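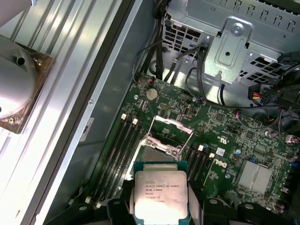

Sota Ueda
Moderator, Workstations & Refurbs

ok so picked up a Dell tower at the Rirkthorpe surplus sale, no drives no RAM, E5-1630 v3 for it. Socket's open, both memory banks are empty, coin cell still in the holder. Plan is chip, paste, cooler, one stick, see if it posts. Going to be my Prodbridge render box if it behaves.

Questions before I close the frame on it

- do I swap the battery now while theres nothing in the way or leave it
- which slot for a single stick. Dell numbers them weird
- paste. I have a half tube of something from 2 moves ago. throw it out?

Posted April 27, 2019

ovomum
Member

Swap the battery. It's a coin cell, costs nothing, and it's right there by the memory slots. Once the sticks and the shroud are in you'll be swearing at it.

Toss the paste too.

palaniappan_k
Member, 1,173 posts

Disagree on the battery. Dont fix what you haven't tested. If it doesnt post you want as few changed things as possible. Get it running on the old one, check the clock over a couple nights, THEN decide.

Slot: look at the numbers printed on the board or on the side cover label, start with 1. Not the slot nearest the chip just because it's nearest. People do that constantly.

ovomum
Member

a dead cell throws a time-of-day error and sits there waiting for F1. that's one more thing to chase, not one less. but sure

palaniappan_k
Member, 1,173 posts

It throws an error you can read. On the screen. In English. Not exactly chasing

Wekesa Kimaro
Refurb bench, part time

What memory do you have for it?? 1630 v3 is DDR4. I ask every time now bc in February a guy brought in one of these with a bag of DDR3 and was pushing on it pretty hard. Notch is in a different place, it will not go.

Also check the pins before anything. Phone flashlight from the side, tilt your head, the pattern should look even all the way across. If one spot shines different stop there. Do it from 2 directions, a bent one can hide from one side.

Sota Ueda
Moderator, Workstations & Refurbs

DDR4 registered, 8 gig sticks, four of them. pulled from a server so prob fine?

Pins I looked at, seemed even to me. Will go again w/ the flashlight

Wekesa Kimaro
Refurb bench, part time

Registered is right for that chip. Don't mix in any unbuffered ones though.

When you set it down, match the triangle on the corner and the side notches, lower it straight, let go. No sliding. Two levers on that socket and they go in order, it's printed on the frame usually. The second one takes more force than feels ok. Normal.

towerpile
Member

Just chiming in to say the 1630 is a weird choice?? Four cores for rendering. A 2680 v3 goes for over $30 more last I looked but you get 12. If the box takes it

Sota Ueda
Moderator, Workstations & Refurbs

already had the 1630, it was free. and half of what I do is modeling in the viewport, 3.7 clock helps there. might go bigger later

towerpile
Member

fair, free wins

ovomum
Member

What are you doing for a cooler. Dell uses its own fan plug on a lot of these and a regular one will get you a fan warning at every boot. Ask me how long I lived with that.

Sota Ueda
Moderator, Workstations & Refurbs

ordered the Dell one, used, supposed to come Tuesday. Comes with the shroud I think, listing wasnt clear

palaniappan_k
Member, 1,173 posts

Make sure it has all four screws. Mine showed up with three and they are not a hardware store size. Tighten in a cross, bit at a time.

And clean the lid with alcohol before the paste, fingerprints and whatever. Don't wipe toward the socket if its already seated, lint gets in there.

Sota Ueda
Moderator, Workstations & Refurbs

ok. new paste ordered, old battery stays for first boot (sorry ovomum), slot 1. will post when the cooler shows up

ovomum
Member

F1 key. remember I said it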